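Search reports Enter keyword Go

Fishing for Plastic: A Tabletop Scooping Game and What Went Wrong With It

Project report, Play and Leisure Design, Drinthorpe College
Submitted 2025-08-24

1. Background

The assignment asked for a tabletop activity that a family could set up in under five minutes, play without reading anything, and put away without a fight. I chose fishing. In my proposal I wrote that fishing has "a clear goal and built-in suspense," a sentence I now regret, having spent much of August watching a plastic fish fail to be caught.

The game is simple. Toy sea creatures go in a blue tub of water. The player has one small hand net and two buckets, one green and one pink. Each creature has to be scooped up and dropped in the right bucket. In the basic version green fish go in the green bucket and everything else goes in the pink one. There is a clear measuring cup for filling the tub, which I listed in the proposal as "auxiliary equipment" and which ended up causing more discussion than the fish.

I had two questions. The first was whether the layout of the tub and buckets changes how much water ends up on the table. The second was whether players find sorting more fun than plain catching. A third question, whether I would ever again pick a topic involving water, came up later.

2. Materials

The buckets and the fish came from a toy set sold as Pasness Harbor Friends. The net was bought separately, from the Tanabe hobby shop near campus, after the net in the set lost its handle in the first week. The replacement has a round blue rim and a fine mesh. Fine mesh matters more than I expected. With the old, wide mesh the fins poked through and the fish had to be peeled out by hand, which players loved and my timing sheet did not.

The tub is a shallow rectangular one. I filled it with 4,000 milliliters of tap water per session. Pouring that much from a small measuring cup is slow work, and I would not list it among the fun parts of the game. The spare time did let me practice my introduction to the rules, which got shorter every time until it was mostly pointing.

The table was two sections pushed together. The seam between them runs the full length of the setup, and anything spilled finds it. I mention the seam here because it comes back in section 4, and so did the water.

3. Procedure

I ran 20 rounds, and 17 of them are usable. In two of the others the player decided partway through that the real game was pouring water from bucket to bucket, and in the last one I forgot to start the timer. I have recorded this in the log as "equipment error."

Every round used the same steps:

Set the tub in the middle of the table with both buckets close to its right side.
Fill the tub and add the toys.
Put the net where the player can reach the handle.
Start the timer when the net is picked up.
Stop when the last toy is in a bucket or the player walks off.

After each round I emptied the tub, dried the table and put things back. The towel budget was not in the proposal.

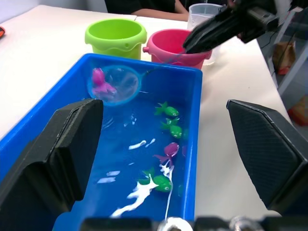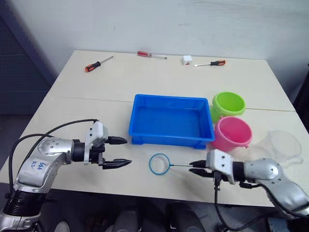
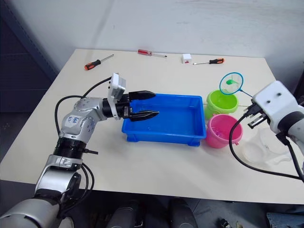

Project Reports / Play and Leisure / Water Activities

4. Results

The octopus is the easy one. It has a big round head and legs that spread out underneath, and players went for it first almost every time. In the first picture it is already at the net, while three green fish and the purple one have the rest of the tub to themselves. The fish are the harder catch. They are smooth, they drift when the water moves, and the water moves because somebody is chasing them. Beginners chase faster when this happens. It doesn't help.

The best technique turned out to be the dull one. Lower the net at one end of the tub, bring it under the fish, lift straight up, and wait for it to drain. The lift is the part people rush. In the third picture the net is up above the green bucket with something bright green in the mesh, and a player who pauses over the bucket at that height keeps most of the drips where they belong. A player who swings the net across the table waters the table.

Which leads to layout. The green bucket stood farther back and the pink one directly in front of it. I arranged them that way to save space and because it looked good. The trouble is that the net has to travel over the pink bucket to reach the green one if the player is sitting at the front, and the pink bucket collected whatever fell off on the way. By the end of most rounds the pink bucket had its toys plus a small private pond. Two players asked if this was a scoring rule. I said I would look into it.

Spills went down when I moved both buckets right up to the rim of the tub. Before that change, every round left water on the table, and a fair share of it ran into the seam and came out underneath, onto my shoes. After the change some rounds left only a few drops.

On the second question, sorting won, though not by the landslide I was hoping to put in a chart. Of the 18 people who filled in my comment card, most said they preferred having two buckets. Several added that the colors made the rule obvious. One wrote that purple is "not a real category" and ought to have its own bucket, which is a reasonable point and also outside the scope of this report.

5. Problems and changes

The measuring cup needs a fixed place. It is clear, the table is pale, and once it is lying down it more or less disappears. I lost it twice and knocked it over more often than that. The Grilier storage system, which the course lends out for final presentations, has a rack that might take it, but the rack is made for paint jars and I haven't tested it.

Storage is otherwise fine. The toys fit in the buckets, and with a bit of patience the lot fits in the tub. The net does not. Its handle sticks out whatever you do.

For the next version I would put one bucket on each side of the tub, use less water, and give the purple fish something to belong to. I would also run the rounds on a table made of one piece. Raw times for all usable rounds are in Appendix A, along with the comment cards, some of which are still a little wavy.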